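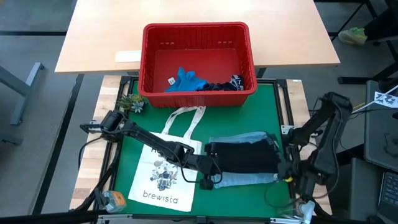

A red basket with clothes in it and a white tote bag.

The Witley clothing swap opened its doors at 11 on Saturday, in the old Jakubowski mill. Entry was free and each visitor could bring one bag.

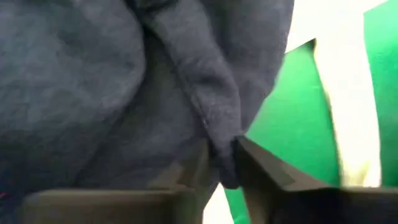
Most people headed for the coats first. By noon the desk had logged 741 items, and the kids' rack was nearly bare – shoes went more slowly.
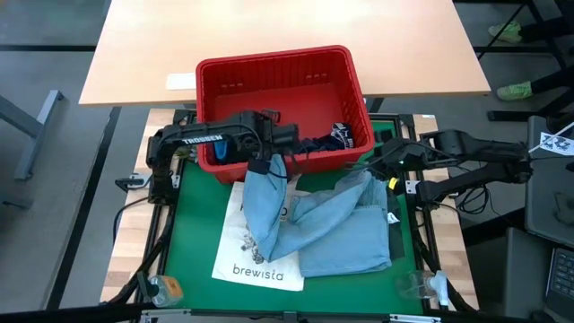 Getting there

The Urkden bus stops across the road. Parking is tight, so we left the car at Cumbridge station and walked.
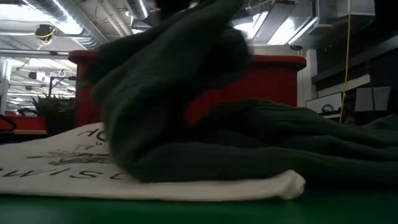
Dark green knit sweater on a printed cloth bag.

The next swap is in March.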